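Home Projects Students Workshop Contact

Posted in July by Ximeng Feng

Making a practice sword mounting: final project report

I had never held a Japanese sword fitting before this unit, let alone tried to make one. By the end I had a full practice mounting for a training blade, a cord wrap I redid more times than I'd like, and a new habit of staring at museum cases until my friends walk off without me.

The aim was to make a plain, sturdy handle and scabbard for an unsharpened blade used in solo forms. The club in Girdale let me measure one of their older trainers, and I worked from those measurements all semester. I wasn't copying any famous piece. I wanted to understand how the parts hold each other together, and the best way to do that is to make them badly first!

What I started with

The blade came from Markon, already fitted with a collar at the base. My budget for everything else was 400 dollars, and I came in under it, mostly thanks to the offcuts bin. The handle core and the scabbard are both poplar. Traditional makers use magnolia, but poplar was what I could get, and it carves nicely if the chisel is properly sharp (mine wasn't, for the first fortnight).

The handle core

The core is made in 2 halves. You trace the tang on each one, carve out the hollow a bit at a time, and keep testing the fit. The tang should slide in with firm hand pressure and stop without any rattle. I rubbed soft pencil on the steel so it left grey marks wherever the wood was still too high, then shaved those spots and tried again. It's slow work and I loved it. You get a real feel for the grain, and you start to hear the difference between a clean cut and a tearing one.

My first core split along the peg hole. I had drilled it from one side only and the bit wandered. For the second I drilled in from both faces and opened the hole up with a small round file. The bamboo peg now goes in snugly and taps out again for cleaning. 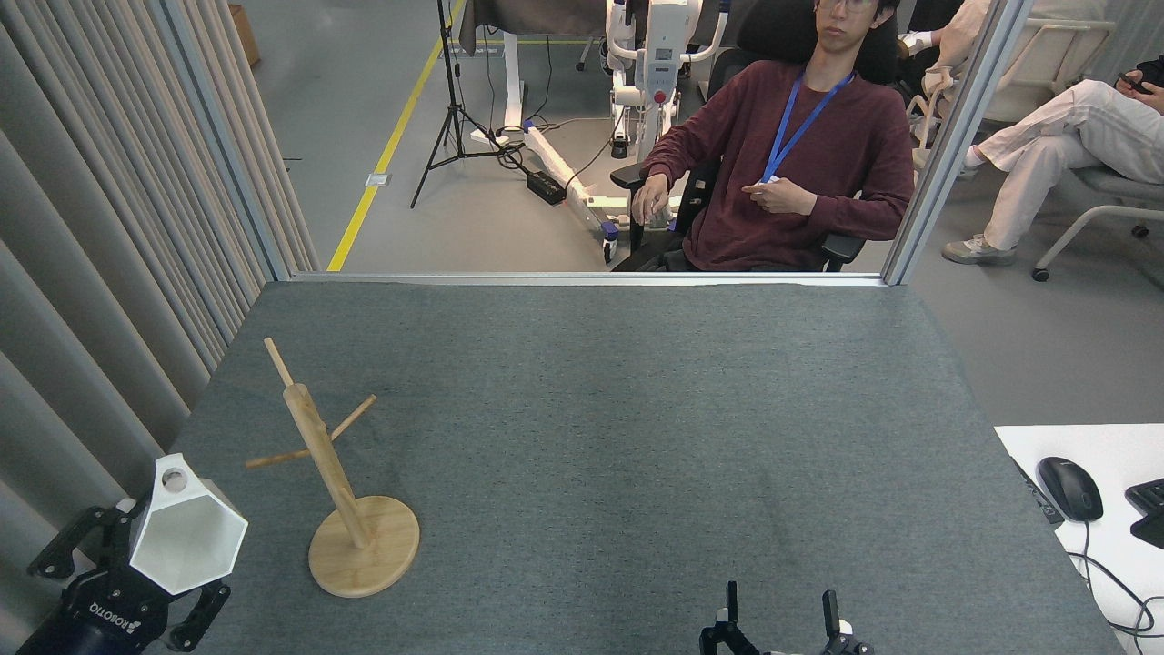
The wrap

Wrapping was the part I was most nervous about, and it ended up being my favourite. I used flat cotton cord in dark brown over panels of imitation ray skin. Each crossing has little folded paper wedges under it that keep the diamonds even. Leave them out and the diamonds slump towards the pommel within a few days of use, as my first attempt showed very clearly.

Jiang, who supplied the cord, suggested dampening it lightly before pulling it tight. It shrinks a little as it dries and grips the core much better. I also learned to alternate which strand goes on top at each crossing. I got this wrong halfway down on my third try and didn't notice until the end knot, so off it all came.

The scabbard

The scabbard is also two halves, glued with rice paste so it can be opened again if it ever needs cleaning out. The blade should touch the wood only at the collar. I left mine a touch tight at the mouth and eased it with fine paper. For the finish I used a Grarotier oil-based lacquer in satin black, in thin coats, sanding between each one. There is a run near the tip that I can find with my thumb every time. I'm leaving it there as a reminder to put less on the brush.

Checking it over

Before the club used it I did a pull test on the handle, checked the peg, and turned the sheathed sword upside down over a folded blanket to see if the collar held. It did. One of the senior members then took it through a set of forms and said the handle was a bit fat for small hands. Fair comment. I'd take more off the middle next time to give it a gentle waist.

Next time

I'd like to try a proper horn fitting at the scabbard mouth, and a silk wrap once my hands have earned it. I'd also keep better notes on the glue, as my page for that day just says "thicker".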